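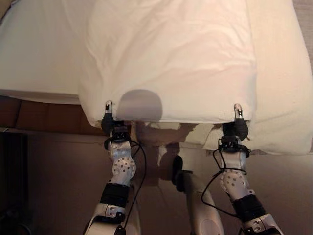 Ticket 722
Property: Pamside, first floor, double room
Raised by: Natália Esteves
Assigned to: Rosário Loureiro
Category: Bedding and linen
Status: Closed

Problem reported
Pillows in the double room look lumpy once the bed is made. The filling drops to one end and the cover creases across the middle. Two guests in July also said the white covers looked pink in the evening and asked if they had been washed with something red.

09:40 Natália
Stripped both pillows and remade them with fresh covers from the cupboard. Same result. The covers are the large size and so are the pillows, so it isn't a wrong size being forced on.

10:15 Rosário
Are these the Ferine pillows or the older Arruda ones? The labels are on the short side seam. Please also check whether the inner protector is twisted.

10:32 Natália
Ferine, both. Protector on the first one was twisted by a quarter turn and the zip was in the corner. Second one was fine but still lumpy.

10:50 Rosário
Try this on both:
Take off the cover and the protector.
Hold the pillow by the two bottom corners and shake it hard, then turn it and do the same from the other end.
Break up any lumps by hand.
Put the protector back with the zip along the short side.
Put the cover on, push the corners right in, and lay the pillow flat before smoothing it.

11:25 Natália
Done. First pillow is good. Second is better but there is still a hard lump near one corner which won't break up.

11:30 Rosário
Leave the second one out of its cover in the airing cupboard for 48 hours and use a spare. What about the colour?

11:52 Natália
Took a cover to the landing window and held it next to a new one. No difference, both white. Back in the bedroom with the lamps on they both go slightly pink. The bulbs were changed in June, so I think it is those.

12:05 Rosário
Agreed. Don't rewash the covers. I will order plain white bulbs from Hurkum and swap them when they come.

Update, two days later, 14:10 Natália
Lump has gone from the second pillow after airing and another shake. Back on the bed. Spare returned to the shelf.

Update, 16:30 Rosário
Bulbs fitted in both bedside lamps. Covers look white with the curtains shut. The ceiling light still has the old bulb as it takes a different fitting, on order under ticket 733. Closing this one.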